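Cover the bench, and leave the cover on

The usual advice on work tables is to buy a hard top, wipe it down and keep it bare. I think this is wrong for any table where small parts are handled, and I think the cheaper arrangement, a large sheet of plain white paper laid over the wood and changed when it is worn out, is the better one.

The case rests on contrast. A dark screw on a wood surface sits among grain and knots, and the eye has to reject these before it finds the screw. On white paper there is nothing to reject. The difference is small for a single part and considerable over an afternoon. Good lighting helps on either surface, but a lamp bright enough to show up small parts on bare wood will also throw glare off a varnished top.

The second point is wear. Pale wood marks easily, and sanding a top removes material that does not come back. Paper takes the smudges in its place. A sheet with grey marks on it is still serviceable, and I would not replace one until the marks compete with the parts. People who change the sheet every morning are paying for appearance.

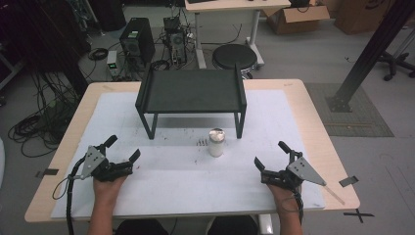
A reader in Dadton objected to an earlier version of this argument on the grounds that paper moves. It creeps under the forearms, she wrote, it tears at the front edge first, and anything tall and light standing on it goes over when the sheet is pulled. She uses a rubber mat from Juvura and has done so since December.

The objection is fair as far as it goes. A loose sheet does creep, and thin paper creeps more. The remedy is weight of paper and a sheet cut to cover most of the top. A mat avoids the problem, but most mats are dark, which gives away the contrast, and a mat with a cut in it is generally kept in use with the cut in it. Paper is cheap enough to throw away. A roll 700 mm wide will serve a small table, and 1,120 mm is wide enough for most others.

A small stand with raised lips is worth having on the same table. It gives a second level for items that should stay off the sheet, and on thin legs it takes little of the working area. Place it towards the back. Cups should go near it and away from the elbows.

Equipment that needs no handling belongs on the floor, provided the leads are kept clear of the feet. A table that carries it has less room for the work, and paper cannot be changed under a heavy case without two people.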